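Valtonen Community Help > Work and Careers > Changes on the job

Our linen service is automating the folding. What does that do to the people?

Posted by mestgate_linens

I work at a small wash-and-fold shop in Mestgate. We also do room turnovers for guest apartments, so half my week is folding at the shop and half is making beds in other people's rooms. The owner wants to move the folding to an automated line and have us teach bedroom work with hand-held grippers, so that a robot can learn it later. I'm more curious than scared! I like gadgets. But two of my coworkers have folded for years and want to know what their days will look like. Has anyone been through this?

The work I mean is this sort of thing, a folded piece on a made bed:
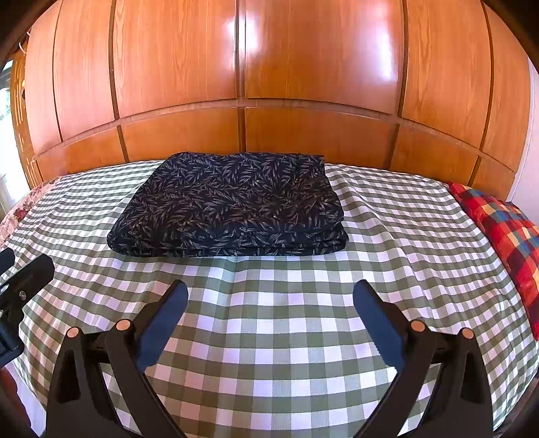 Folded leaf-print fabric on the gingham sheet, gripper open in front of it.

Pay stays the same for now, we're told. We have a meeting Thursday and I'd love to walk in with good things to ask.

oseck_nights

We went through it at the Oseck plant last December and I would not go back. The line takes towels and flat sheets, which used to wreck my shoulders by lunch. On a good shift it did 3,857 pieces and I still had the energy to cook dinner!

What changed for people: fewer hands at the folding tables, more at sorting and checking. Nearly 200 of us were on the floor when it came in and 5 were trained as line leads in the first round. The rest of us had to ask for training, and the ones who asked early got the better shifts. So tell your coworkers to ask on Thursday, out loud, with the boss in the room.

The machine is fussy, by the way. Anything with a fringe or a thick seam comes off into the hand pile – and the hand pile is where your longtime folders are worth gold. Ours get called over all day long.

grilska_turnovers

I do the gripper side at Grilska and I love it, so let me talk about that part. You do the job you know, only with a gripper where your fingers would be. The first week is slow and your wrist will complain. Ask for short turns (we do 20 minutes, then swap) and ask who sets the pace.

Bedding is the fun part. Cloth never lies the same way twice, and you start noticing little choices you've made for years without a thought, like which layer you take hold of first or how you get at something with a cover over it.

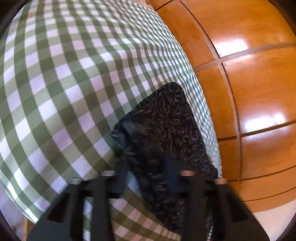 Gingham folded back over a dark patterned piece, right beside the wood paneling.

Questions I'd bring: Does gripper time count as regular hours? Can you stop when a guest's personal things are in the room? Who gets to look at the recordings? And will there be a job title for it? We got ours after asking three times, and it came with a small raise.

One more thing, get the folders involved in deciding what counts as a good fold. Our manager wrote the first checklist alone and we had to redo it.

replying_from_work

depends on the owner. ours said no layoffs and then just didn't replace people who left. get it in writing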